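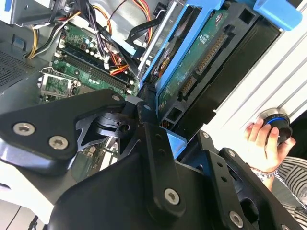
Screws first, cables last

Computer teardown is the chore I keep returning to when I'm asked whether machines are ready for the shop floor. It looks tidy from across the room. Inside the case there is a green motherboard, a bundle of power wires in several colours, a flat black cable looping past the drive, and a hard disk held in a blue plastic caddy. A trained person clears one of these without thinking much about it. An arm has to be told, or shown, where the wires end and the work begins.

My position is that the rigid half of the job is close to solved and the flexible half isn't. A drive caddy is a good target. It has a fixed shape, a bright colour and a release handle, and it can only travel one way. A cable bundle has none of these properties. Its shape depends on who closed the case last, and it deforms as soon as it is touched.

The trial sheet we keep at Welport reflects this. Our rule for an acceptable cycle is 7 minutes per case, with no more than three interventions by the operator. Caddy removal fits that budget with time left over. Freeing a connector from under a cable tie does not, and 17 of the failures logged in November began with a wire in the wrong place.

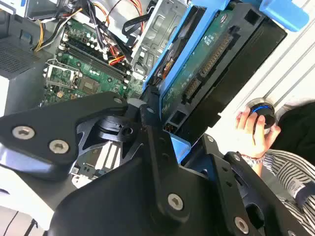 What the hand is still for

Vendors like to quote unattended hours. I would prefer they quoted reaches: how often a person's hand goes into the workspace, and for what. In a case this crowded, with memory slots, a processor and a drive bay within a few centimetres of each other, the gripper's own bulk is part of the problem. Black plates wide enough to be stiff are also wide enough to block access.

Iltow's planner handles the clearance calculation competently, and the Follik force limits have kept us from cracking boards. Neither decides whether a stuck connector needs a press, a wiggle or a different angle. A technician makes that choice by feel.

I would buy an arm today for a line of 700 identical cases. For the mixed pallets most refurbishers in this country receive, I would keep the bench staffed and give the arm the drives.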